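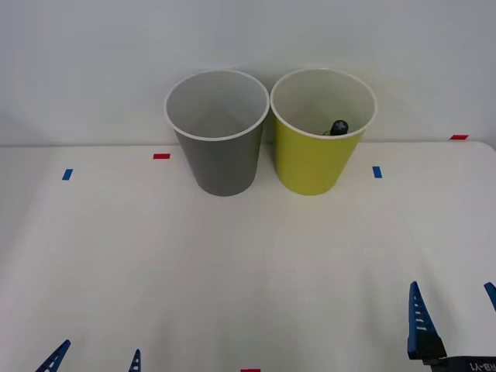 Quiénes somos

El Club de Tenis Lonedton gestiona la sección escolar y la liga intercentros de la comarca. La plantilla técnica, dirigida por Caoimhe Quinlan, atiende a 94 jugadores inscritos, repartidos en grupos de 18 como máximo según edad y nivel.

Los entrenamientos se realizan en las pistas de Mostyn – superficie dura, con iluminación – y en el pabellón Tometti durante los meses de invierno. Las eliminatorias se disputan al mejor de cinco partidos: tres individuales y dos dobles. La grada de Mostyn admite hasta 200 espectadores.

Las inscripciones se abren en mayo y se tramitan en la oficina de Zimau. Los domingos no hay servicio de secretaría.

Última actualización: mayo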